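May
By the Kultetti guides desk

Section 2: Putting up the Skirnel worktable

Read the whole section first. Takes an evening if the floor is flat, longer if it isn't. Two people for the flipping over part.

Before you start

1. Clear the floor. Old blanket down, top goes on it face down.
2. Open the small parts bag over a tray. There should be 8 long bolts, the same number of washers, and a hex key. Missing something? Stop and contact Jadton before you build any further.
3. Find the leg with the yellow sticker. Back left corner, always. Leave the sticker on for now.

Note: the feet are already screwed in. Don't wind them out yet.

Legs and frame

4. Long rails between the legs first, then the short ones. Finger tight only.
5. Set the frame on the underside of the top and line up the holes. If one corner is off, loosen the rail bolts, push, try again. Don't drill new holes.
6. Bolts in. Tighten corner to opposite corner, a bit at a time, going round twice.

Caution: the hex key can round off the bolt heads if it isn't all the way in. Power drivers are out, even on the low setting.

7. Turn the table over. One person each end, lift from the frame – never by the lip of the top.
8. Peel the film off the surface. Starts easiest at a corner, and if it's stubborn, warm it with a hair dryer and go slow. 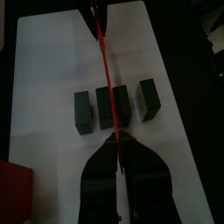

Leveling

1. Long spirit level across the width, then down the length. Low side? Wind that foot out a little, check agian.
2. Press on each corner in turn. No rocking. If it rocks, the foot under that corner isn't touching.
3. Standard height is 900 mm to the top. The feet will take it up to 93 cm but it gets wobbly near the end of the thread, so stop short of that if you can.
4. Lock nuts up against the leg. Snug, not hard.

On carpet, do all this, wait until the next day, then do it again. The table sinks in.

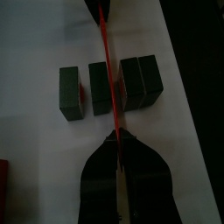 Fig. 2. Four dark green blocks in a row on a white surface.

Surface care

Damp cloth, drop of dish soap, dry it after. Glass cleaner is fine now and then. No scouring pads, no acetone. Marker comes off with rubbing alcohol if you catch it early – old marker might leave a ghost.

Hot pans need a trivet. Paint and glue need a sheet of paper under them. The Testa mat fits the Skirnel top, sold seperately.

Caution: no standing on the table. No sitting on the edge either.

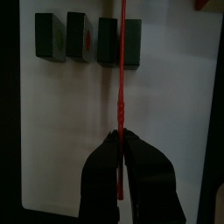

Reading time: 3 min

Moving it later

- Everything off the top first, drawers out if you fitted them.
- Wind the feet back in before you drag or lift. They bend.
- Through a narrow door: legs off, keep the bolts in a labeled bag taped under the top.
- Re-level in the new spot, same steps as before.

Bolts need a check after the first month, then twice a year. If one keeps working loose, swap the washer before you tighten it any harder. Spare washers and feet are on the Jadton parts list. Phone line closed Wednesday, use the form.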